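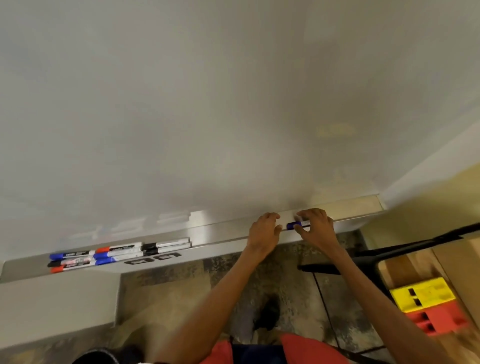 From: Latifa Helmy
To: annotation-practice list
Date: Sep 3, 2022
Subject: Re: Segment boundaries for pick and place

Washington Lopes wrote:
> Section 4 of the draft says a pick starts "when the hand
> approaches the object." Two of us labeled the same 84
> clips and our start points differ by up to 400 ms. Can we
> have a rule that doesn't depend on guessing intent? Also,
> what do we do with a marker when the direction of the
> action is unclear?

Washington,

Agreed, "approaches" has to go. Proposed wording for 4.2:

A pick starts at the first frame in which a finger touches the object. It ends at the first frame in which the object has no contact with its support. For a place, the order is reversed.

Where motion blur hides the contact, use the nearest sharp frame before it and set the uncertain flag. Don't interpolate. If the two annotators still differ by more than 200 ms, the clip goes to a third.

On direction: a single frame of a hand gripping a marker at the tray does not settle pick or place. Label from the full clip. If the clip is too short to tell, use "contact, direction unknown" – the parser already accepts it.

The other hand gets its own track. Fingertips resting on the tray lip are "support contact", never "idle". Rogério's Werstead set mixed the two, and clip 2237 is still wrong in the release.

Cap color goes in the object attribute, not in the object name. "marker" plus "blue", please.

Comments on 4.2 to the list. I will merge in November.

Latifa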